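Chapter 7
Teaching the Rover to Follow a Path

By now you should have something on your bench that rolls, stops when you tell it to and doesn't smell of hot plastic. Mine is called Brorska, after the flat-pack drawer I cut up for the chassis, and I built most of it on the shared bench at the Vidton workshop between April and the end of summer. Chapter 6 left it going up and down a corridor. Corridors are lovely! They have walls, the floor is all one colour, and the light never changes unless somebody leans on the switch.

Outdoors is a different job. In this chapter we'll give the rover a way of deciding which part of the view it can drive on, and which part it really ought to leave alone. You'll need the Sarmiento board from Chapter 4 with its camera fitted, a charged battery, and a laptop you don't mind carrying about in a rucksack. My whole build weighs 715 grams without the battery, so if yours is a good bit heavier, go back and check your motor settings first.

The program we'll use (I named it Bronlow, and the name stuck) sorts each small patch of the view into two heaps, path and not path. It learns this from pictures you have marked up by hand. I did 441 of them over a couple of weeks, mostly in the evenings with the radio on — dull work, but you get faster. Aim for over 60 before you try any training at all.

When you choose which ones to mark, don't keep only the crisp ones with a nice tidy edge. Put in plenty with low sun, blur and more than one kind of edge, like these two.

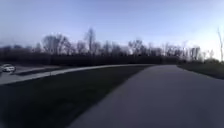
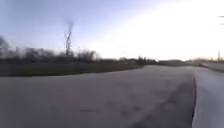 7.1 Marking the edges

Open your first picture and find the nearest bit of path, right at the bottom. Click along the left edge, working away from you, and stop when you can no longer tell path from grass. Then do the same on the right. Leave the far distance blank for now; we'll come back to it in 7.3.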